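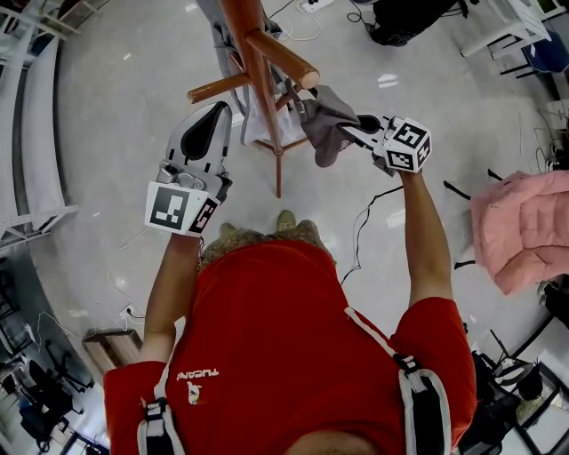

Adjunto 1: vista cenital, gorra en la pinza derecha, junto al perchero.

De: Oranuch Noiphan
Para: lista percepcion-nuchit
Asunto: Re: [percepcion-nuchit] Saltos de pose en la tarea del perchero
Fecha: 8 de mayo de 2025

Hola a todos:

Contesto debajo de cada párrafo de Fraser, que es como se hacía antes y como espero que se siga haciendo cuando yo me jubile.

> Fraser McIver escribió:
>
> He pasado el lote del perchero por la versión nueva del estimador y
> me salen 53 episodios con saltos de pose en la pinza derecha. La
> izquierda, limpia. Sospecho de la calibración de la cámara de cabeza,
> que no se toca desde febrero.

Yo también sospeché de la calibración, que para eso está. La repetí entera con el tablero de siempre y el error de reproyección sale prácticamente igual que en febrero. Perdí una tarde y gané el derecho a escribir este correo con cierta superioridad moral.

Lo que sí encontré es más tonto. El detector devuelve para cada marcador cuadrado las dos soluciones de pose posibles, y Nuchit se queda con la de menor error. Cuando la cara del marcador se ve de frente, las dos tienen un error casi idéntico y la elección baila de un fotograma al siguiente. La pinza no se ha movido, pero según nuestro registro acaba de dar un cabezazo. En el perchero la mano derecha se queda quieta mucho rato mientras se busca el palo, y ahí es donde el baile se nota.

> ¿No filtraba esto el suavizado? Thongchai me dijo que el filtro
> rechazaba cualquier cambio de orientación que no fuera físicamente
> posible.

Lo rechazaba, en pasado. En la rama actual el umbral se lee del fichero de configuración y, si la clave no está, toma como valor por defecto infinito. La clave cambió de nombre cuando Prasert unificó los ficheros de Drokport y Stundton. El código sigue preguntando por el nombre viejo, con mucha educación, y al no recibir respuesta da por bueno todo. Prasert, no te lo tomes a mal: la revisión la aprobé yo, con un comentario que decía «perfecto» y un pulgar.

> Propongo descartar los episodios afectados y regrabar. Son pocos y el
> perchero sigue montado.

Preferiría no regrabar todavía. Los vídeos están bien y las detecciones en bruto también se guardan, de modo que basta con reprocesar. Hice la prueba con 130 episodios de Nirncombe, mezclando buenos y malos, y con dos cambios: desempatar usando la solución más próxima a la del fotograma anterior, y poner el umbral con su nombre correcto. Los saltos desaparecen en todos menos en dos, donde el marcador pasa tanto tiempo tapado por la prenda que al volver no hay «anterior» que valga. Esos dos los marcaría como no válidos y a otra cosa.

> Otra duda: en la segmentación automática, el «agarre» empieza a veces
> antes de que la pinza toque nada. ¿Es lo mismo?

No, eso es otro gusano de la misma manzana. El segmentador abre la fase de agarre en cuanto las dos pinzas están cerca una de otra y a baja velocidad. Alguien (no miro a nadie, Thongchai) pensó que dos pinzas juntas y quietas significaban que había tela entre ellas. Es una hipótesis razonable hasta que uno ve a una persona colocar las manos y pararse a pensar.

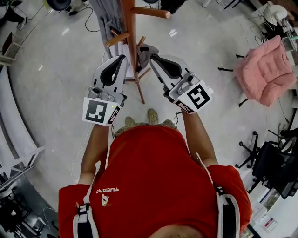 Adjunto 2: las dos pinzas en paralelo, con los marcadores a la vista.

El segundo adjunto es justo la postura que le gusta al segmentador: pinzas a la misma altura, ligeramente giradas una hacia la otra, y la tela gris oscura más allá, en el perchero. Para el código, con esa geometría y velocidad baja, eso es un agarre. Mi parche exige además que cambie la apertura de la mandíbula, dato que ya registrábamos y que ningún módulo leía. Llevamos meses pagando disco por él.

También se aprecia que el marcador derecho está más inclinado que el izquierdo. Paraskevi preguntaba el otro día si merecía la pena ponderar las detecciones por ángulo. Sí, pero con cuidado: si premiamos la vista frontal por su nitidez, premiamos también la ambigüedad de la que me quejo arriba. Propongo ponderar por la diferencia de error entre las dos soluciones y dejar el ángulo en paz.

Estado de las cosas:

El parche del desempate y el del umbral están en la rama pose-desempate, con pruebas. El cargador ahora falla con un error si falta la clave. A Prasert le parece brusco; a mí me parece tarde.

El parche del segmentador va en una rama aparte, porque cambia las etiquetas y obliga a versionar el conjunto. No lo mezcléis con el otro, por favor, que luego la que hace la bisección soy yo.

El reproceso completo son 501 episodios. En la máquina de Stundton tarda hasta 232 minutos si no hay nadie más usándola, condición que no he visto cumplirse nunca. Si alguien piensa entrenar algo esta noche, que lo diga en la lista antes de que lo lance.

Fraser, ¿me pasas los identificadores de tus episodios en texto plano? La captura de pantalla de la hoja de cálculo era muy bonita, pero grep no la aprecia.

Un saludo,
Oranuch

--
Oranuch Noiphan
Percepción y herramientas, Nuchit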